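How I get scratches and haze out of glossy plastic

I've been buffing up old plastic things for a few years now, mostly thrift store lamps, radio cases and the odd kitchen canister, and I get asked how I do it often enough that I'm finally typing it all out. It's not hard! It's slow and a bit messy and your forearms will know about it the next day, so put some music on.

What you need

Wet-or-dry sandpaper in three grits (I use 425 if I can find the odd European packs, otherwise whatever is closest, then 600, then the finest the store has). A spray bottle of water with a drop of dish soap in it. Plastic polish – I like the Pakzad cream in the squat tub, but any polish that says it's safe for acrylic will do. A stack of soft cotton rags. Old T-shirts are great, just cut the seams off first or you'll put new scratches in.

Skip window cleaner and anything with ammonia or alcohol in it, especially on clear pieces. I crazed the lid of a lovely Brurus cake keeper that way and I'm still mad about it.

Wash first

Lukewarm water, dish soap, soft rag. Get all the grit off, including down in the corners and around any knobs. If there's sticker gunk, rub it with a little cooking oil, leave it while you have a coffee, then wash again.

Now dry it and tilt it under a lamp. Run a fingernail across each scratch. If your nail slides right over, you can go straight to the polish and skip the sanding completely. If it catches, you're sanding, sorry.

Sanding

Spray the plastic and the paper. Start with the coarsest grit, small circles, hardly any pressure, and keep spraying. The whole area will go cloudy and you'll think you've wrecked it. Keep going till the scratch is gone and the cloudiness looks even, then rinse everything (the paper too) and move up a grit. I spend 12 minutes or so on each stage for something the size of a lunch box, more if I get distracted.

Go easy on rounded corners. It's very quick to rub a flat spot into a curve, and a flat spot on a shiny curve shows from across the room. I wrap the paper around a bit of foam so it bends with the shape.

Polishing

A dab the size of a pea, clean rag, circles again, then a second clean rag to take it off. Repeat till you're happy. Three rounds usually does it for me, though the Hendness radio took seven and most of an evening in October.

Cream plastic with clear parts is where I'd slow down. Do the two separately, with separate rags, and check the curve by looking at how the light runs along it.
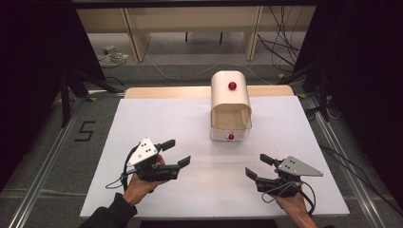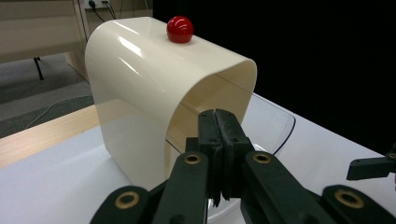

Shiny cream plastic with a rounded top, and a little red ball.

If you want a coat of something on top, use a plain anti-static plastic cleaner and buff it till it stops feeling slippery. I tried car wax once and it left white bits in every seam, which I then had to pick out with a toothpick.

Yellowing is a different problem and polish won't fix it, by the way. I've got a Bakaslow clock soaking in the garage right now and I'll write that one up when I know whether it worked. Store the finished stuff away from windows and don't stack it bare – a rag between pieces is plenty.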